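Artificial flowers: looking after the stems
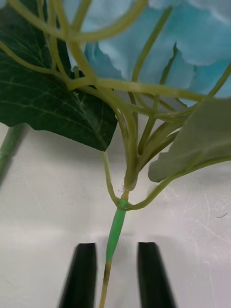 Before you start

Most of the questions we have had at the Tretetti workroom since March have been about artificial flowers, and nearly all of them concern the stems. People buy for the petals, put the bunch in a vase and leave it there for years. By the time it comes to us the heads are usually fine and the trouble is lower down.

Stems like the one at the top of this item, with many thin branches meeting at a single junction above a green sleeve, need a little more care than a plain single rose. The branches cross over one another and catch easily. Always pick the piece up below the junction. Lifting it by a branch or a leaf puts the strain on the join.

Dusting

Take the flowers outside if the weather is dry. Use a soft make-up brush or a clean paintbrush and work from the junction outwards, following each branch to its end. Leaves can be wiped with a barely damp cloth, one side and then the other, with your hand flat underneath. Dark leaves show dust sooner than pale ones, so they are a good guide to when the whole bunch needs doing.

A hairdryer on the cool setting will shift dust from the middle of a tangle. Keep it moving. Do not use the warm setting on anything plastic.

We don't recommend washing in the sink. Estrella Ibarra tried it with a box of old stock last year and the dye ran on a good number of the fabric leaves.

Loose threads and worn sleeves

You may find small white fibres sticking out where the branches join. Do not pull them. Snip them close with nail scissors and leave the rest alone.

If the covering has worn away lower down, it can be rewrapped. Start just above the bare part, stretch the floral tape as you go so that it sticks to itself, and turn the stem with your other hand. Overlap each turn by half the width of the tape. Finish at the bottom and pinch the end flat. Brellora tape in mid green is close enough for most stems, and we keep it behind the counter at 90p a roll.

Reshaping

Bend one branch at a time and hold it near the point where you want the curve. Thin branches that have looped round each other should be eased apart before any bending is done. If one will not move, leave it. A few crossed branches look natural in a vase and will hold their neighbours in place.

Storing

Long stems should lie flat in a box with tissue between the layers, leaves uppermost. The Beltrán boxes are the right length and take two layers without crushing. Keep them away from windows, as the yellower greens fade first.

Repair table

Nicanor Cervantes will be at the repair table on Sunday from 2 until the tape runs out. Bring up to six stems each. Mending is 50p a stem, and there is no charge for advice. Vases are best left at home as the table is small.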